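A Workshop Above the Stairs

Handheld grippers at the Bakilana shared workshop

The Bakilana shared workshop has supported member projects in home automation for several years. Its present undertaking, known to members as Prolleo, is the most ambitious so far: a pair of handheld grippers built to record the movements of human hands, so that a robot arm may later be taught to repeat them. Work on the current version began in the first week of March and occupies one table on the upper level.

The project is led by Rosalba Russo, who designed the first gripper at her kitchen counter and brought it to the workshop when the finger mounts outgrew her small printer. Members have revised the fingers repeatedly. The present pair is ribbed on the inner face and narrows to a point, a shape chosen after flat pads proved poor at lifting thin objects. Each revision is printed, fitted and tried on ordinary household goods before any recording is kept. 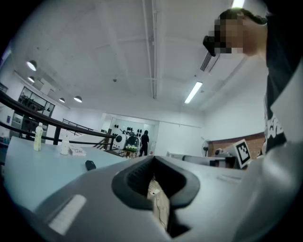 Does a member need programming experience to take part?

Most of the work requires none. Newcomers are asked to learn assembly and calibration first, and the recording software, Prosine, is started with a single command.

Calibration remains the slowest part of the process. The position of each gripper is worked out from printed square markers, and a marker mounted even slightly crooked will spoil a session. Members therefore check every cube against a steel square before it is fastened, and again after any gripper has been dropped. Ms. Russo keeps a written log of these checks at the workshop – a habit carried over from her years in instrument repair.

The tasks themselves are modest. Objects are picked up, turned, moved a short distance and set down. The workshop has set a target of 1000 accepted recordings for the first stage and had reached 500 when this article was prepared. Sessions are kept short, as tired hands tend to close the fingers too early, and a rejected recording costs as much time as a good one. 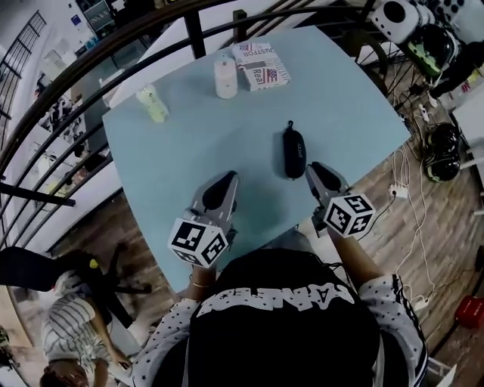

Two grippers at the work table, with a zippered case between them.

The next stage will move the recordings to Presix, a tabletop arm that members are assembling from salvaged motors and printed joints. Its shoulder joint is complete; the wrist has been returned to the drawing stage twice. The same finger design will be used on the arm and on the handheld grippers, so that a worn part can be replaced from one box of spares.

Members who wish to join a recording session should sign the sheet at the workshop desk and complete the bench safety form beforehand.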